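Workshop notebook, March

Network share dropping out, continued

Carrying on from the last entry. The fault is the same as before: the shared drive on the Zometti box disappears from the office machines two or three times a day, comes back by itself after a few minutes, and leaves nothing useful in the log. The accounts people notice first because they keep a spreadsheet open on it all day.

Ruled out so far: the cable from the wall to the switch (swapped, no change), the power supply (borrowed the one from the spare, no change), the disks (both pass the long test). The firmware is the latest on the Zometti site. I had been putting it down to the box getting old, but the spare does the same thing when I put it in the same place, so it has to be something on the network side.

09.20. Left a ping running from the bench laptop to the box, one a second, and a second one to the Satel router. Lost 6 out of the first 1000 to the box and none to the router. The losses came all together. 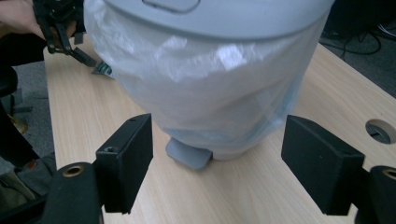

10.45. Another dropout. Ping to the box failed for 32 seconds this time, router fine throughout. Looked at the address table on the switch while it was down. The box's address was listed against port 14. It is plugged into port 3. When the share came back the table said port 3 again.

So either the switch is confused or something else is answering to the same IP address. Should have looked at this on day one. Cleared the table, waited, and it happened again just after eleven.

11.30. Checked the address ranges. The router hands out addresses from .100 up to .200, and the box is fixed at .200. I set it up like that myself when we moved to the Satel and must have thought the range stopped at .199. Most days there are not enough devices on to reach the top, but the router doesn't hand them out in order, so anything could land on .200.

Port 14 goes to the wireless access point in the Altusitz room, so the other device is on the wireless. The router's lease list shows .200 given to a device with no name. The first half of the hardware address comes up as Chareonsuk, and the only Chareonsuk thing we own is the label printer. It goes to sleep when idle and drops off the wireless, then asks for an address when someone prints. That fits with the faults coming in the working day and never overnight.
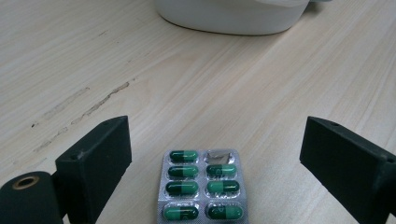

13.10. Before changing anything, tried to make it happen on purpose. Woke the label printer by sending it a test page. Ping to the box stopped within a few seconds. Did it twice more with the same result. Turned the printer off and left it off for an hour: no losses.

14.30. Changes made:

Router range now ends at .180.
Box left where it is at .200, so nobody has to remap a drive.
Label printer given a reserved address at .150, and restarted so it would pick it up.
Cleared the address table on the switch once more.

Woke the printer several times after that and the share stayed up. Copied a large folder across while printing labels and it finished without an error.

Still to do. The address sheet in the cupboard is out of date and shows the old router, so it needs redoing with the new range on it. Go through the other fixed devices (door entry panel, the two older printers, the bench test machine) and check that they all sit above .180. I think the door panel is somewhere in the middle of the range, which would be the same fault waiting to happen. Put the spare box back on the shelf with its own power supply.

Leaving the ping running overnight on the bench laptop. Please don't shut the lid.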